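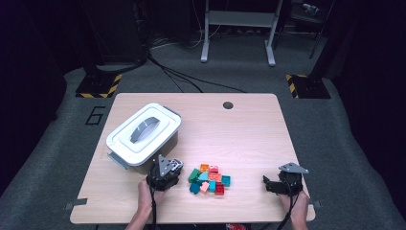
She started lending out building blocks from her spare bedroom with one box and a sheet of paper on the fridge. These days Ellatetti, the toy library she runs in a former shoe shop, has 617 members, and most of the stock is still plastic bricks.

"People expect puzzles and dolls," she said when I called in one morning in February. "We've got those. But what goes out of the door is bricks, and the big ones go first."

By big ones she means the chunky studded sort that a toddler can pick up with a whole hand. She buys them second-hand by the sack, washes them in the sink at the back and sorts them into lidded boxes with a handle on top. The handle was her one firm rule when she chose the boxes.

"A parent has got a pushchair in the other hand. If the box needs two arms, it stays here."

The lids matter as well. She tried drawstring bags for the first year and went off them. The bags fell over in the boot of the car, and the bricks rolled under the seats. She also tried a cheap crate from a wholesaler called Dastby, which stacked well but had a lid that only rested on top. She still has four of those and keeps dressing-up hats in them.

I asked how much goes missing. At the last stocktake there were roughly 3,895 bricks on the books, and she was two boxes short.

"One came back in the summer. A family had moved house and found it behind the ironing board. The other one I've given up on."

Single bricks are another matter. She doesn't chase them. Each box is weighed on kitchen scales when it comes back, and if it is a little light she tops it up from a bucket of spares. Families often bring in strays of their own, so the bucket never gets very low. Colours are mixed on purpose.

"I used to do all-red boxes, all-blue boxes. They looked lovely on the shelf and they came back mixed anyway."

Her advice on tidying up at home is short. Tip out a small heap, put the lid back on and move the box to one side. When the heap has been used up, open the box again.

"If you tip out the lot, you'll be picking up the lot," she said. "A handful is plenty for a two-year-old. They'll build the same tower nine times."

She would like a second room for sorting, and has been talking to Jokance, the café next door, about its storeroom. Nothing is settled — the rent is the difficulty. In the meantime the sorting gets done at the front table after closing, from half past four.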